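Vindora Wall Magazine Rack
Item 771. In stock.

Every household owns a pile. It starts as reading and ends as furniture. The Vindora is a wall rack for people who intend to get to those back issues and would like their shins back meanwhile.

Powder-coated steel, five tiers, 90 cm tall. Holds 297 mm pages upright without the usual slump. Screws and wall plugs included; a level is your problem.

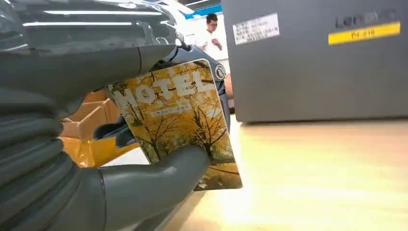
Magazine held upright, at a slight tilt.

Comes in Chalk or Pudik Green, a color we named after the town and have been hearing about ever since. Wipe with a damp cloth. Not rated for encyclopedias, toddlers or coats.

Ships flat from our Wirnutgate warehouse. Returns accepted if you kept the box.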